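学生活動 > 課題研究 > 報告書一覧 > 紙資料の整理と保管

読了時間:6分

研究室における紙資料の分類方法と検索時間の比較

報告者:野村 義典
提出日:2021年10月13日

1. はじめに

私たちの学科では、実験の記録や配布資料の多くがまだ紙で残っている。授業の資料は電子ファイルで配られることが増えたが、測定値を書き込んだ用紙、教員の添削が入ったレポート、装置の点検票などは紙のまま棚に置かれている。前年度の課題研究で過去の点検票を使おうとしたとき、目的の一枚を見つけるまでに半日かかった。このことが本研究のきっかけである。

本報告では、共同資料室にある紙資料を対象に、分類の仕方によって探す時間がどう変わるかを調べた結果をまとめる。電子化については費用と著作権の問題があるため、今回は扱わなかった。

2. 対象とした資料

資料室の棚には、確認した時点で1000枚を超える紙が保管されていた。このうち破損しているもの、個人の成績に関わるもの、内容が重複しているものを除き、800枚を調査の対象とした。内訳は実験記録、点検票、配布資料、発表用の要旨、その他の五種類である。最も多かったのは実験記録で、400枚あった。

紙の大きさはほとんどがA4であったが、古い点検票にはB5のものが混ざっていた。B5の用紙はA4の束の中に入ると上から見えなくなり、後の実験で見落としの原因になった。また、日付の書かれていない資料が198枚あった。日付のないものは、前後に綴じられていた資料の日付と筆跡から年度を推定し、推定であることを鉛筆で右上に記入した。それでも年度を決められないものは「年度不明」とした。

3. 方法

分類方法として次の三つを用意した。

(A)年度順
すべての資料を年度で分け、同じ年度の中は月順に並べる。種類は区別しない。

(B)種類別
資料を五種類に分け、種類ごとに年度順に並べる。

(C)使用頻度別
貸出簿の記録をもとに、よく使われる資料を手前に、あまり使われない資料を奥に置く。手前の資料だけ種類別に分け、奥の資料は年度順とする。

それぞれの並べ方について、同じ学科の学生に協力してもらい、指定した資料を探すのにかかった時間をストップウォッチで測った。探す資料はくじで決めた。順番による慣れの影響を小さくするため、協力者ごとにA、B、Cを試す順序を変えた。途中で見つからなかった場合は十分で打ち切り、「未発見」として別に記録した。

見出しの紙には、学内の購買で買ったカネコの厚紙を使った。初めは色分けもする予定だったが、インクの色が蛍光灯の下で見分けにくいという意見が出たので、文字だけの見出しに変えた。綴じ具は資料室にもとからあったブラティクの二穴ファイルをそのまま使っている。

4. 結果

最も短い時間で見つかったのは(B)種類別であった。特に点検票と要旨は差が大きく、(A)年度順の半分ほどの時間で見つかることが多かった。点検票は装置の名前で探すことが多く、年度を覚えていない協力者がほとんどだったためと考えられる。

一方、実験記録については(A)と(B)の差は小さかった。実験記録は枚数が多いため、種類で分けても束が厚く、結局その中を年度順にめくることになる。協力者からは「種類の中をさらに実験の題目で分けてほしい」という意見が複数あった。

(C)は結果のばらつきが大きかった。手前にある資料はすぐに見つかるが、奥に移した資料は未発見になる場合があった。手前にあるか奥にあるかを判断する手がかりがなく、まず手前をすべて見てから奥に移るため、二度手間になっていた。

年度不明の資料は、どの方法でも時間がかかった。探す側が年度を知っていても、置き場所は「年度不明」の束になるからである。

5. 置き方についての検討

並べ方とは別に、置き方についても簡単な比較を行った。横に積む方法、ファイルに綴じて立てる方法、仕切りのある書類立てに差す方法の三つである。

横に積む方法は場所を取らないが、下の資料を抜くときに上の束が崩れやすい。ファイルに綴じる方法は長期の保管に向いている。ただし、一枚だけ取り出すたびに金具を開ける必要があり、戻すときに順番が入れ替わることもあった。

書類立ては、机の上で日常的に使う資料に向いていた。仕切りが斜めになっている形のものは、前の資料に隠れる部分が少なく、差したままでも上端の見出しを読みやすい。
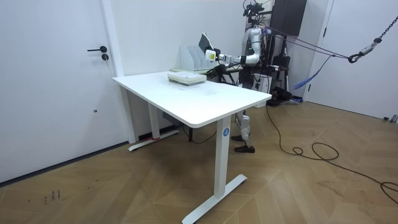
ただし、書類立ては一つの仕切りに入れる枚数が増えると紙が反ってしまう。薄い紙を入れる場合は、クリアホルダーにまとめてから差すほうが扱いやすかった。ズモフの書類立ての購入も検討したが、棚の奥行きに合わなかったため見送った。

以上から、資料室の棚ではファイルに綴じて種類別に並べ、作業中の資料だけを机上の書類立てに置くという組み合わせを採用した。作業が終わった資料は、その日のうちに棚のファイルへ戻すことにした。

6. 考察

今回の結果では、分類の細かさよりも、探す人が何を手がかりにしているかの影響が大きかった。装置名で探す資料は装置名で、授業名で探す資料は授業名で並べたほうがよい。すべての資料に同じ規則を当てはめると、どこかに探しにくい束ができる。

他校の例として、交流のあるセテステッド校の報告書も参考にした。同校では棚の側面に索引の一覧表を貼り、資料を追加した人がその場で一行書き足す方式をとっている。本学でも試したところ、追加の記録は残るようになったが、資料を処分したときの消し忘れがあった。

測定の問題点としては、協力者が同じ学科の学生に限られていたことが挙げられる。資料の内容をある程度知っている人ばかりであり、新入生が探した場合は結果が変わる可能性がある。また、打ち切り時間を十分とした根拠は弱い。未発見となった例の中には、あと少しで見つかりそうなものもあった。

7. 今後の予定

1月に、実験記録を題目別に分け直したうえで同じ測定をもう一度行う。その際、B5の点検票はA4の台紙に貼ってから綴じる。年度不明の資料については、当時の担当教員に確認を依頼しており、返答のあったものから順に年度の束へ移している。索引の一覧表には処分日の欄を加えた。新しい用紙は資料室の入口の引き出しに入れてある。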